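Skenia club evening: sleep and recovery for riders
Speaker notes, 25 July 2021

Slide 1
Welcome, toilets, fire exit. Ask for hands up: who rode today? Say the talk is on sleep before and after long rides, and that questions can come at any point.

Slide 2
Start with the Flalberg ride. 460 km, 2 nights on the road. I slept badly the week before and planned to make it up afterwards. Explain why I'd now do it the other way round: go to bed early all week, then worry less about the last night.

Slide 3
Naps. Keep them short if you have to ride again soon. Set an alarm. Eat before you lie down and you can leave as soon as you wake up. Mention the bus shelter at Lill.

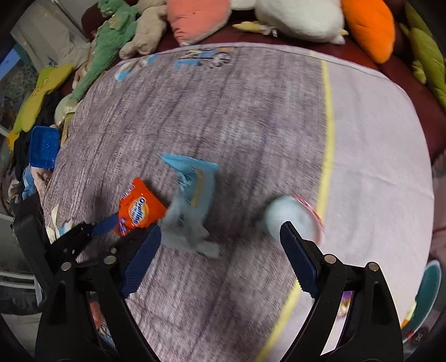 A reply to the club email said that naps on a long ride only made the legs stiff, and that it was better to ride slower through the night and stop once at breakfast. Read this out. It suits some riders. My answer is that stiff legs are easier to put up with than nodding off on a descent.

Slide 4
Caffeine. Save it for the second night. No coffee in the 8 hours before bed at home.

Slide 5
Kit for sleeping out: foil bag, hat, dry socks. The Sorimport bag is the one I carry. Pass it round.

Slide 6
Next ride has 2,000 metres of climbing and a late start. Sign-up sheet is by the door. Leave ten minutes for questions, then stack the chairs.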